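The Salt Ledger: a slow boat to a good last act
By Bushra Ghumman
January

The publisher's blurb for The Salt Ledger says it will have you gripping the arms of your chair. I read most of it in a chair with no arms, over four evenings, and I can report that for the first two of them I was in no danger of gripping anything.

It's the third book about Anton Xenos, the marine insurance investigator who seems to spend very little time in an office and a great deal of it hanging off ladders. I liked the first one, in which he was sent to look at a wreck and found there wasn't a wreck to look at. I thought the second was padded. So I came to this with my expectations set at about knee height, and it took a long while to clear them.

The set-up is sound enough. A freighter called the Altach goes missing between two ports with a cargo nobody will describe properly, and the owners, a holding company by the name of Ruser, put in their claim with indecent speed. Xenos is told to sign it off. He doesn't, of course. Within a chapter somebody has tried to run him off a coast road, and within two he is in a borrowed dinghy at night with a torch in his teeth.

My trouble is with the stretch after that. For the best part of 200 pages Xenos goes from harbour office to harbour office, asks a man a question, is lied to, has a fight and leaves. The fights are well done. The lies are all the same lie. I counted three separate informants who are killed on the point of saying the name we all want to hear, and by the last of them I was talking to the book out loud. If you have information about a shipping fraud in one of these novels, for heaven's sake write it on a postcard.

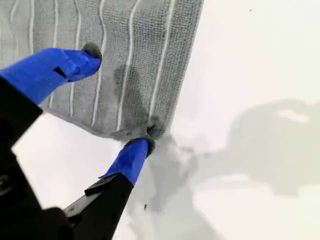 A grey towel with wavy white stripes.

The villain is a shipping lawyer called Fommont, and here I have to be fairer. He is good. He's polite, a bit tired, fond of his garden, and he never once explains his plan to a man tied to a chair. When he and Xenos finally sit down across a table the book wakes up, and the conversation they have about what a crew is worth on paper is the best thing in it. I went back and read it twice. It made me wonder what the writer could do with a shorter book and fewer explosions.

There are a lot of explosions. I don't object to them in principle, but the engine room goes up, then the warehouse, then a second engine room, and the same few words have to do the work each time. Things "erupt". Glass "rains". Xenos is "thrown clear" so often that he must by now be an expert on landing.

The technical side will please some readers more than it pleased me. I learned how ballast tanks are filled, how they are emptied, and what happens if one is done when the other was wanted. Some of this pays off at the end. Most of it doesn't, and I'd happily have swapped it for another page or two with the first mate, Ines, who is sharp and funny and vanishes for the whole middle of the story. When she comes back she knows everything Xenos has spent those chapters finding out, and neither of them remarks on it.

Now for the last 60 pages, which I read in one go with my tea going cold. Everyone is on the one ship, the weather is foul, there's a clear job to be done and a clear reason it might not be, and the writer stops showing off and gets on with it. The short chapters, which had felt like a trick up to then, suddenly make sense. I didn't guess who had been keeping the ledger. I'm not wholly convinced by the answer either, as it needs a grown man to have forgotten his own handwriting, but I was enjoying myself too much to stop and argue.

Is that enough? If you're already a Xenos reader you'll buy it whatever I say, and you'll have a decent time. If you're new, start with the first and see whether you get on with him. The hardback is dear for what it is, the print is large and the margins are wide, and I suspect it's a good deal slimmer than it looks on the shelf. I'd wait for the paperback or put your name down at the library, where the queue at my branch was up to a fortnight when I asked on Wednesday.

The audiobook I can't recommend on the strength of the sample. The reader gives Fommont an accent that wanders over most of Europe, and Xenos sounds as though he has a heavy cold.

Three stars, and the third is for Fommont.

Comments

harbourlight
Bit harsh. The middle is where you get to know him. I like the harbour offices.

Maureen T.
Agree completely about Ines. My husband and I both thought we'd skipped a chapter.

pagesixteen
You didn't mention the map at the front, which has the two ports the wrong way round compared with the text. Drove me mad.

Del
Second engine room made me laugh. Still read it in a weekend though.

harbourlight
@pagesixteen mine has it the right way round, must be a later printing

More in thrillers

Five sea stories for people who get seasick
Is the lone investigator finished?
Short reads: thrillers you can finish on a train
Reader letters: endings we didn't believe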